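Reseña: kit de pinza Tisent, montado en casa y con la paciencia justa

Compré el kit de Tisent en Luvside por 65 euros, convencido de que una pinza de dos dedos era un proyecto de tarde de domingo. Fueron tres tardes y una discusión con mi hermano por el uso de la mesa del comedor.

Lo bueno primero. Las piezas encajan. Parece poca cosa, pero vengo de un kit de Masta en el que hubo que limar hasta las instrucciones. Los eslabones se mueven suaves desde el primer apriete y los ojales de los pivotes, color latón, le dan al conjunto un aire de relojería que el precio no justifica. El verde oscuro también me gusta, aunque si se te cae un tornillo negro dentro del mecanismo, despídete de él hasta septiembre.

El manual tiene 38 páginas, de las que once son advertencias. El paso del servo está traducido con entusiasmo: "abrazar el cuerno hasta la felicidad". Pin-yu Mok, compañera del taller compartido, lo interpretó como "a tope de recorrido y media vuelta atrás". Acertó.

En la caja pone que los dedos aguantan 2.000 ciclos. Yo llevo 1.000, con el contador del programa delante, y sigue cerrando recto. La goma de las almohadillas es otra historia: coge polvo con una facilidad admirable. Con un paño húmedo mejora, durante un rato.

El programa de control es el de Sopacua, gratuito y feo. Va bien si no tocas la pestaña de calibración, que guarda los cambios sin preguntar.
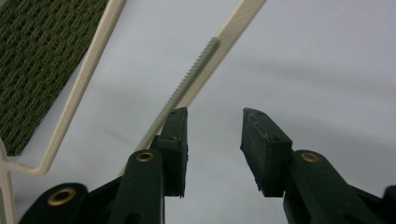 Zaragoza, 22/6/20

Añado unas líneas después de otra semana de uso. Las dos almohadillas ya tienen sus marcas: la izquierda, rozaduras leves y algún picotazo cerca de arriba; la derecha, los bordes gastados y polvorientos. Los recambios se venden solo por parejas y tardan lo suyo.

¿Lo volvería a comprar? Sí, pero pediría ya un juego de gomas en el mismo envío y escondería el manual. Cuatro estrellas de cinco. La quinta se la quedó el tornillo negro.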